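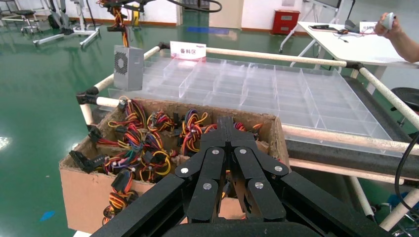
A gripper over the cable box at the Retmont open day. The sign at the back marks the material preparation area.

I have been to enough robot demonstrations to know that the robot waves. It waves at the door, it waves at the mayor if there is a mayor, and then somebody from marketing tells you that the future has arrived and there are sandwiches. So I will say this for Retmont, whose open day I attended last week with 40 other people in visitor badges: the sandwiches came first, and the robot did not wave at all. It had a job, and the job was power supplies.

Power supplies, for those who have never opened a desktop computer, are metal bricks with a fan on one face and a great deal of wire coming out of the other end. The wire is the problem. A brick is easy. Any machine built in the last few decades can pick up a brick and put it down somewhere else, and most of the demonstrations I have sat through were about bricks in one costume or another. Wire has no fixed shape. It flops, it loops, it hooks itself around its neighbor, and the plug you want is always under the plug you don't.

Our guide, Chukwuemeka Ugwu, seemed to enjoy this fact more than a man with a schedule should. "Everybody asks how strong it is," he told us. "Ask me about the red wire." A woman behind me asked about the red wire. He talked for so long that we missed the film. 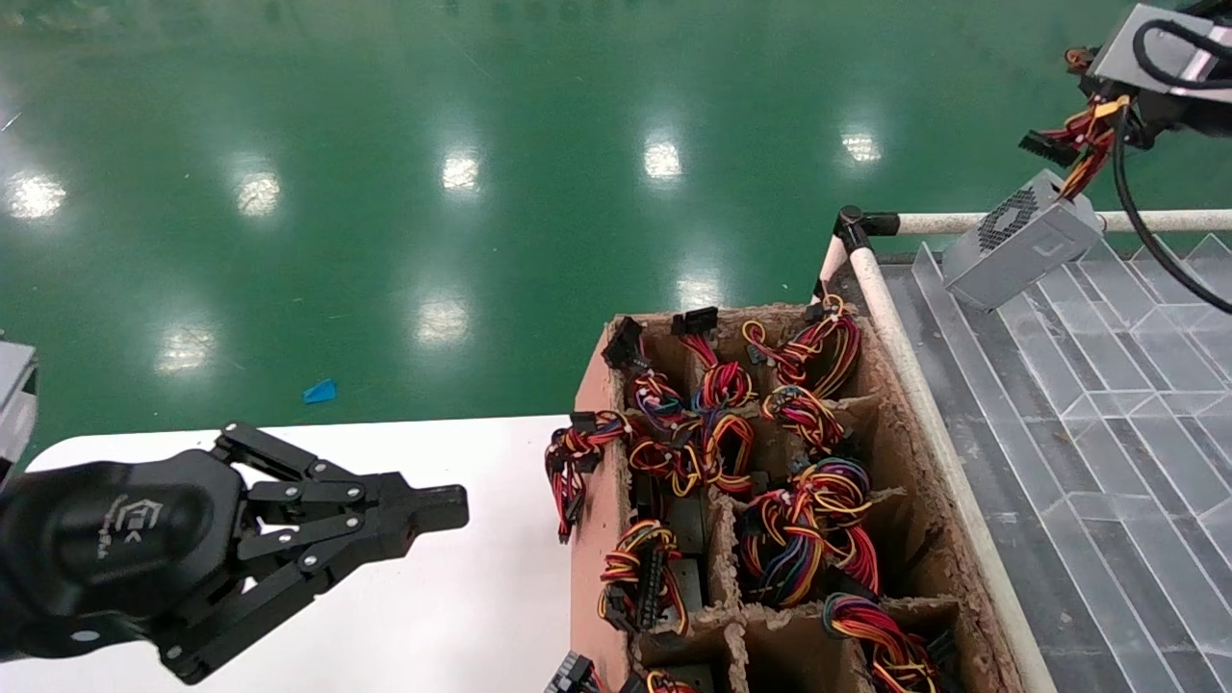 I didn't mind missing the film. I had seen the one they show at Vondgate in December, in which a robot folds a shirt to piano music, and I came home and folded 2 shirts myself in the time it took to find the remote. What I object to in those films is the cleanliness. The shirt is always a very good shirt. Meanwhile the cardboard at Retmont had ragged edges and the harnesses sat in it the way harnesses sit in cardboard everywhere, which is badly. I found this more persuasive than the piano.

Aminu Garba, who spent years on a bench at Odukoya doing this sort of work by hand, stood next to me for most of the afternoon with his arms folded. I asked what he thought. He said that on a decent shift he used to get through 500 units and that he could do it while arguing about soccer. Then he said the fingers were better than he had expected, and looked annoyed at himself.

I think that is the right reaction, and I wish more companies would try to provoke it. Futier, which sends me a glossy invitation every spring, promises to "amaze." I don't want to be amazed before lunch. I want to stand close enough to see the plugs, next to a person who has done the job, and watch his face.

The gift bag contained a pen and a phone charger. The charger's cord was in a knot, and I was still working on it when the bus came.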